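Beto and Sepp at Hurkcombe: your questions

I'm Vesna Matić and I run the folding floor at Hurkcombe. People keep stopping me in the hallway with the same questions, so I've typed up my answers. Ask me more anytime!

What are Beto and Sepp?
Beto is the folding robot going in at our Tedcombe site. Sepp is the software that learns from our folding and tells Beto what to do (the names weren't my idea, but I've gotten fond of them).

Am I losing my job?
No. I asked for that in writing and got it on July 25, 2020. Three people move from folding to checking and repairs, at the same pay, and they all put their hands up for it.

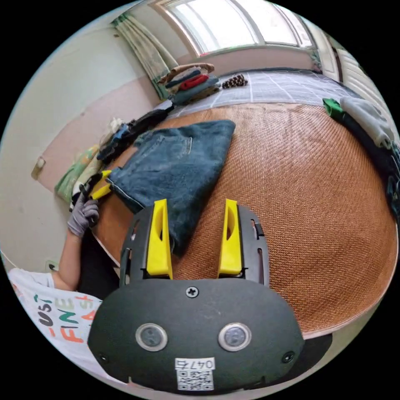

Who teaches Sepp, and is it hard?
We do, and I love that part. Obinna Ezeani trained 16 of us on the hand-held grippers, and after a shift or so you quit thinking about your fingers. Start with towels. Jeans are another story — the denim is stiff, and you've got to bring those yellow jaws right up to the edge of the fabric to get hold of it. I wear knit work gloves when I'm doing it and I'd tell anybody else to do the same. We need 4,000 folds in all, and we had 508 by the end of June.

Do I have to take part?
Nope. Tell me or Obinna and you'll stay on your regular work.

Will Beto be faster than me?
On flat stuff, probably, someday. On a fitted sheet? I'd put my money on you.

Where do I go with a complaint?
My desk, next to the steam press. If I'm out on the floor, leave a note on the keyboard and I'll come find you before your shift ends.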